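Laboratory Technician, Surface Coatings (Fixed Term)

Employer: Prokeck
Site: Bloxham works, Building 2
Reports to: Akosua Gbeho, Coatings Test Supervisor
Reference: 207

Prokeck tests paints and clear finishes for furniture makers. The technician will prepare panels, run wear and stain tests, and enter results in the Belis records system. The term is 12 months, starting in August.

Duties
Spray and cure test panels to written methods.
Measure film thickness, gloss and colour at each stage.
Run abrasion cycles in sets of 200 and record mass loss.
Keep the conditioning room at 23 degrees and log any departure.
Label, store and dispose of solvent waste.

Requirements
Certificate or diploma in laboratory practice, chemistry or a related trade.
Normal colour vision, tested at interview.
Able to lift sample cartons and stand for most of a shift.
Experience with solvent-borne coatings is preferred but not required.

Hours and conditions
Day shift, 7:30 am to 3:30 pm, with an unpaid meal break. Respirator fit testing is done on the first morning. Facial hair must not cross the mask seal. 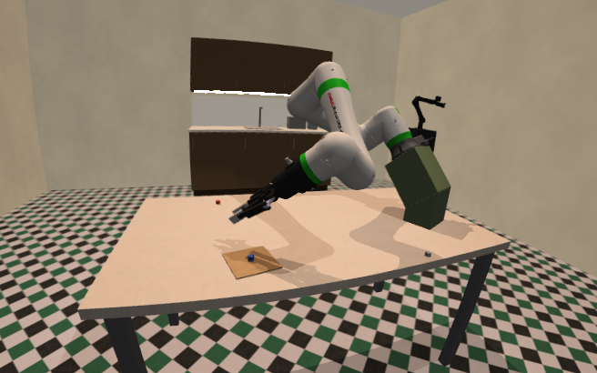 Table with mottled pale top and grey edge, computer rendering.

How to apply
Send a resume and a one-page cover letter to the Bloxham office, quoting reference 207. Include the names of two referees. Applicants who have worked at the Trostotberg site should state their dates of employment.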